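Dec 30, 2021

I finally did the sums on bin liners. We had been buying whatever was on offer in Palstead, and most of it was the wrong size. The label gives litres, but litres tell you very little about whether a bag will fit. The rim does.

## Measuring

A flat liner has to pass over the rim, so its opening, measured all the way round, must exceed the rim's circumference. Our old kitchen bin has a rim of 752 mm. A bag 300 mm wide when laid flat opens to 600 mm and will never go on. Allow 100 mm of extra length for the fold as well – less than that and the bag slides in under load.

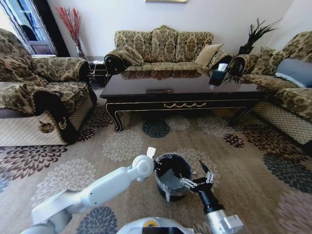
*Grey liner, black bin, edges folded outside.*

Thickness matters less than I expected. Raíssa Aguiar lent me a roll of the heavy Zolteck ones and they split at the bottom seam, same as the thin Batista bags. Star-shaped seals held better than flat ones in both brands.

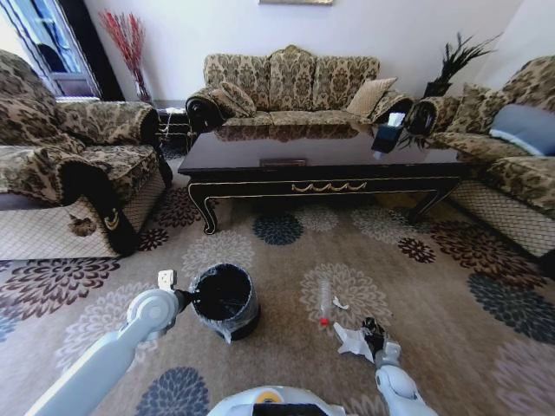

## Emptying

Small, dry waste hardly weighs anything, so a living room bin fills by volume. I press ours down once and change it every 2 days. Kitchen waste goes out nightly, full or not. Peramo collects on our side of the road, and in February they move to fortnightly rounds, so I shall have to redo the storage figures then. 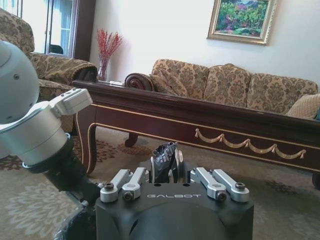 *Something small and crumpled, navy and white.*

Paper is kept separate and needs no liner.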